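Household Materials, Unit 6: Wood in the Kitchen
Course handout, revised August 2024
Instructor: Li-hua Tang

Reading before class: chapter 4 of the course reader, plus the two-page sheet on moisture that Po-yen Hsu gave out in the lab section. Bring your notes from Unit 5, as the terms for grain direction are used again.

1. Wood and water

Wood takes up water from the air and gives it back. Below the fiber saturation point, a change in moisture content changes the size of the piece. Most of the movement is across the grain. Along the grain it is so small that furniture makers usually ignore it.

A board that gets wet on one face and stays dry on the other will cup. The wet face swells and the dry face does not. If the board is left flat on a counter after washing, the lower face dries slowly and the upper face dries fast. Standing the board on edge lets both faces dry at the same rate.

2. Grain and the cutting surface

Face grain: the wide side of the plank is up. Cheap to make, shows knife marks early.

Edge grain: strips are turned on their sides and glued. More stable than face grain.

End grain: the cut ends of the fibers are up. The knife edge goes between the fibers, so marks close up better and the blade stays sharp longer. End grain also drinks more oil and more water, and it costs more to build.

Bamboo is a grass. It is sold beside wooden boards and is cared for in the same way, but it has no growth rings. Boards are made from strips bonded with adhesive. Bamboo is hard, and some cooks find that it dulls a knife sooner than maple.

3. Finishes

Mineral oil does not harden. It fills the pores for a while and has to be renewed.

Raw linseed oil and tung oil cure by reacting with oxygen. Curing takes days or weeks depending on the coat and the room. Rags soaked in linseed oil can heat up and catch fire on their own. Lay them flat outdoors to dry, or put them in a metal can filled with water.

Film finishes such as varnish sit on the surface. A knife cuts through them, and water then gets under the film.

4. The Hernbridge exercise

Radomir Spahić ran this exercise with the March group. Each pair weighed a dry maple sample, soaked it, and weighed it again at intervals. One sample started at 298 grams. The data sheet is in the lab folder, and the class will work from it again this term.

Percent moisture content = (wet weight minus oven-dry weight) divided by oven-dry weight, times 100.

Use the oven-dry weight on the bottom of the fraction. Several people used the wet weight last time and got low answers.

5. Routine care

Wash by hand with hot water and a little dish soap.
Dry with a towel, then stand on edge.
Keep out of the dishwasher.
Oil when the surface looks pale or feels rough.
Keep one board for raw meat and a second for bread and produce. A juice groove holds liquid from meat or fruit, and it needs its own pass with the brush.

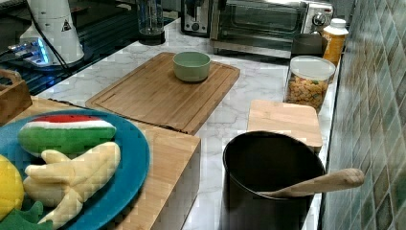 6. For next time

Write one page on a wooden item you use at home. Name the grain direction on its main surface, say what finish you think it has, and explain how you decided. Hand it to Fung-ping Shek at the start of the lab section. Unit 7 covers glues and joints.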